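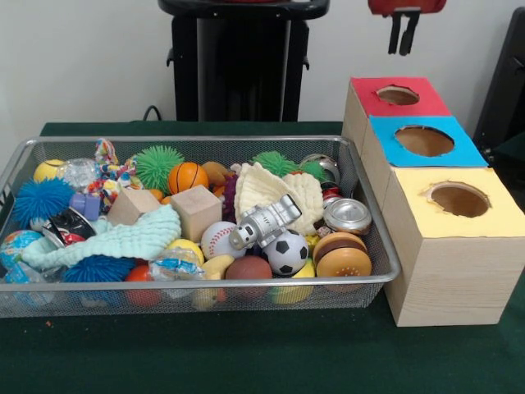 Chapter 3: Tempo, Key and Metre

Tempo is the rate at which beats pass, given in beats per minute (BPM). Key names the group of notes a piece treats as home. The two are independent, and a catalogue must record them in separate fields. Sorting by one field alone works like a tray of mixed toys, where a yellow ball and a bright blue spiky one share a shape but little else.

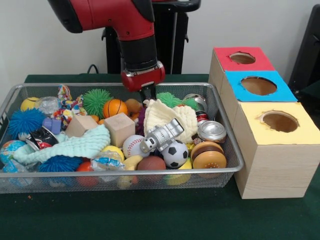
Metre is the third field. It states how beats are grouped, most often in fours or threes. The Ollach study piece used in this chapter has 39 bars in four, with a change of key at bar 21. Software often reports its tempo as 191 BPM, double the felt pulse. Section 3.1 deals with this error. Readers should complete the listening exercises in Chapter 2 first.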